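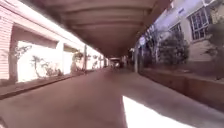 # Diston D2 delivery cart: Mildale site gallery

The Diston D2 is a four-wheeled indoor and outdoor delivery cart, supplied and supported under contract by Haddad. It carries post, linen and sealed stores between buildings on a fixed set of routes. Mildale took the service on a trial basis in July. The notes on this page cover the covered walkway, which is the longest single leg on the site and the one most of the set-up time went into.

Set-up and mapping: Leobardo Robles. Notes: Refugio Hinojosa.

## Covered walkway

Smooth reddish-brown paving under a ribbed roof, with the building wall and raised kerb on the left and a low wall on the right. The cart follows the kerb at a fixed offset and uses the low wall as a second reference.

**Surface.** Good. The paving gives no trouble at full or reduced speed and the drive settings were left as supplied.

**Wall openings.** The left wall is not continuous. Bright openings sit between the pillars, with climbing plants in and beside them. Plants move and grow, so the map uses the kerb and the pillars only. Foliage was masked out by hand in the route editor. The mask has to be redrawn after heavy pruning, and the editor has no way of copying it from one route to another.

**Light.** Shade under the roof, full sun where it comes in from the right. A hard-edged patch of sunlight on the paving is read correctly by the laser scanner, which ignores it. The forward camera on the standard D2 tends to treat such an edge as a step and slow the cart down. Haddad supplied a revised exposure profile, version 333, and the false slowing stopped on this leg. It should be the default for any site with an open-sided roof.

**Far end.** The passage opens into daylight. A hold point is set short of the opening, where the cart stops, sounds once and waits for a clear reading before moving out.

**Pole on the right.** Slender, pale grey, with a round sign near the top. Entered in the map as a fixed object. The sign is well above the cart and plays no part in navigation.

## Service record

- Trips completed on this leg: 905
- Distance logged, all routes: 3,241 km
- Service interval, drive wheels: 400 hours
- Map revisions during the trial: four

Two of the four revisions were for foliage. The others moved the hold point and widened the passing space beside the low wall.

## Remarks

Path keeping is accurate and the support desk answers the same day. The route editor is slow and needs a wired connection. Battery changes require a 5 mm hex key, which is not in the kit.

The Dudgate cart quoted for the same work has a better editor and a smaller load bed. It was not tested at Mildale.

Contract terms and the full route list are held by the site office.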